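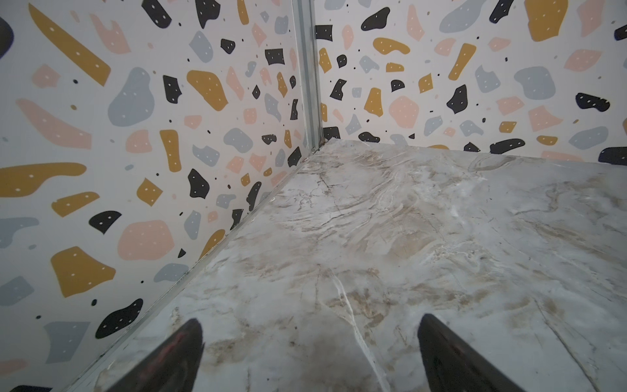
Surfaces and Small Goods: Gallery from the Prirkgate Sample Room

The Prirkgate Sample Room holds the surface, trim and stationery collections of the Indstead Design Library. It is open to students, trade members and the general public by appointment. This page presents a small selection from the room, with short notes prepared by Fumiko Hamada, Curator of Surfaces, and Joonas Riihimäki, Collections Assistant.

The selection was made in March, when the printed patterns and the desk goods were brought together under a single catalog. Visitors had often asked to see wall prints, floor patterns and small bound items side by side, and the two parts of the collection may now be requested on one form.

Terrazzo-style print with marble-patterned floor

Two walls in a terrazzo-style print meet above a faux-marble floor in pale grey and white. The flecks are mustard yellow, soft pink, pale blue-grey and black on an off-white ground, and many carry tiny white dots. A thin metal trim strip follows the seam on the left, and a metal post closes the corner.

Catalog heading: Patterned Surfaces, Interior. Catalog number 3184.

Readers comparing this pairing with others in the collection may wish to consider scale. The wall print has large, clearly bounded shapes, while the floor is clouded and veined, with warm beige and tan areas. Ms. Hamada's notes recommend viewing the two patterns together before requesting separate samples, as the pink and mustard chips look stronger beside a pale floor than they do on a sample card.

Trim is cataloged separately under Edges and Corners. Members who are preparing a specification should request both headings. Strips and posts are lent in sets and must be returned in the same set.

Orange-covered booklet with clear pages

A small bound booklet has a flexible, bright orange cover with rounded corners and a thick stack of transparent plastic pages. A round silver grommet is set into the cover. The layered page edges show as stripes of translucent blue, gray and white. 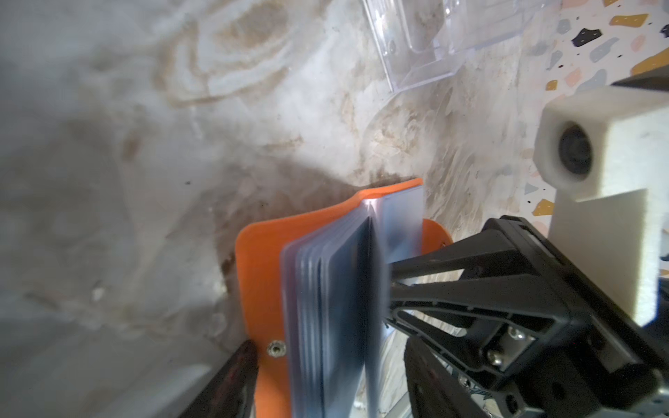

Notes on the stationery collection

The stationery collection was formed from the Kinnunen bequest and has been enlarged by later gifts, including a group of office goods received from the Zisimer showroom on its closure. It covers bound booklets, card holders, index tabs and presentation folders. The collection currently holds up to 200 items, arranged by binding and then by cover color.

Items with plastic pages are stored upright and away from direct sunlight. Visitors are asked to turn the pages from the outer edge and to avoid pressing them flat. Nothing should be placed inside a sleeve or pocket, including request slips. Mr. Riihimäki is available during opening hours to assist with items that have stiff or tightly packed pages.

Visiting and borrowing

The Sample Room is located on the lower floor of the Indstead building, in Room 13. Appointments begin at 10 a.m. and the last admission is at 3:30 p.m. Surface samples may be borrowed by trade members for a period of two weeks. Stationery items are for use in the room only.

Requests should quote the catalog heading and, where one is given, the catalog number. Photographs for private study are permitted without charge. Permission to publish must be requested in writing from the Curator of Surfaces, and the credit line should read "Prirkgate Sample Room, Indstead Design Library."

Related galleries: Edges and Corners; Printed Laminates; Desk Goods from the Kinnunen Bequest.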